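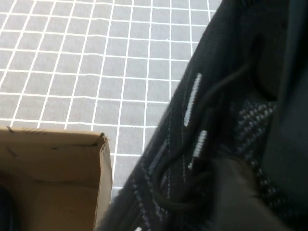 Re: [Choo-list] packing episodes, how many is enough?

Search the archive Go

Hi all,

Visitación Esteban wrote:
> We stopped at 76 demos for the bag task and the policy still
> fumbles the straps. Do you keep going or change the setup?

Change the setup! We're at 281 on Wumisari now, and the first batch was way too tidy (same bag, same pose, cord tucked away). These days I leave the cord looped over the front, park the cardboard box right up against the bag, and shift both every 6 episodes. Dark gray gripper on black fabric is a pain for the wrist view, so I keep the gray grid showing beside it and that seems to help a bit.

Keep your fumbles too, just tag them. I tossed mine in February and I'm still grumpy about it.

6 shares

2 comments
cituvach_lab: do you move the lamp too?
turnuvard: +1 on tagging the fumbles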